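Tornden Bench Rules Kit, reviewed

Price: 1,499 for the full kit
Verdict: Good rules, terrible magnets

The Tornden kit is a binder, a roll of floor tape, a bag of laminated cards and access to a checklist app called Gikari. It promises to get a two-arm bench in order before somebody gets a knuckle pinched. I have read the binder cover to cover, all 266 pages of it, and I would like that on my record. 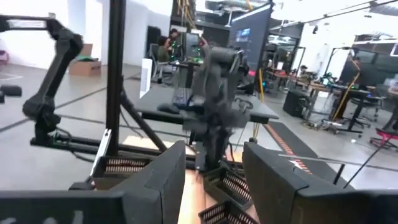
The first chapter is the best one. Agree on where people may stand while the arms are powered, mark it, and make one person responsible for saying "clear" out loud. Duygu Tuncer took that job with us and has the voice for it. The rule about keyboards is also sound: whoever is typing does not reach in, however small the basket that needs nudging.

Cables get a chapter to themselves, and it is dull and correct. Leave slack at the wrist, run the arm through its full reach at low speed, and look at every loop before you trust it at full speed. Props go to the back edge between runs. The binder calls this "perimeter staging," a grand name for tidying up.

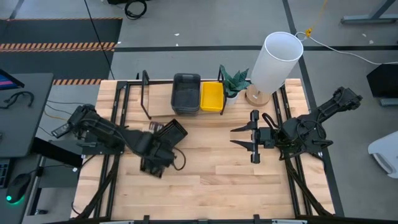
What I'd change

The cards are held up by magnets that would struggle with a grocery list. Ataberk Ertürk switched ours to tape by lunchtime. Gikari asks for a signature on every reset, so people sign without reading, and the binder has a stern page on exactly that. There is also little on overhead gear, beyond a line telling you to check the mounts each March.

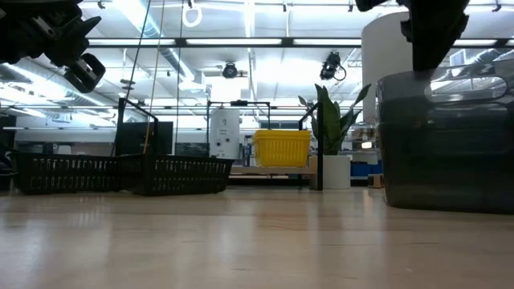
Props at the back of the bench, cameras overhead.

The rival Tikitz set costs 2,397 and comes with 3 binders – I can't face them. Buy the Tornden, keep chapters one and four by the bench, and get your own magnets.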